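Eight Boxes and a Fern

The last time I moved, I swore the next trip would be in an urn. That was before my landlord in Maddocks found out what people in Maddocks will pay for a closet with a window in it. So in September I'm off to Plondow, 2 hours north, where the closets are bigger and the windows come with the rent.

Moving brings out the philosopher in everyone who isn't doing it. Friends who have never parted with a takeout menu told me to let go of my attachments. One lent me a book on the subject, which I then had to pack.

I had three rules. Anything with a cord and no known purpose would go. Anything I was saving for a better body would go. Anything given to me by an aunt would stay, because aunts visit. The first rule lasted until I pulled a gray cord out of a drawer and thought, well, it might be important.

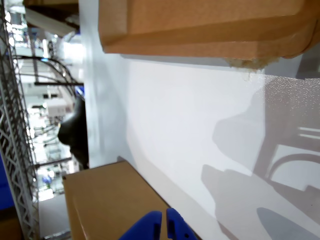
Cardboard, the official fabric of starting over.

Then there is the matter of labels. I began with full sentences ("Good plates, winter scarves, the bowl from Prilarine"). By the second evening I was writing "Stuff." By the end I was writing "More," and meaning it as a complaint.

The moving company, Flado, sent a form asking for the value of my belongings. I stared at it for quite a while. What I paid for them? What a stranger would pay? What I'd pay to never see the bread machine again? I put down $1000 and felt like a con artist.

What gets me is how quickly a home turns back into a room. Take down the curtains and the place stops knowing you. My kitchen already echoes when I sneeze. The fern has dropped a few leaves in protest, and it's riding up front with me, belted in, with the gray cord in the glove compartment.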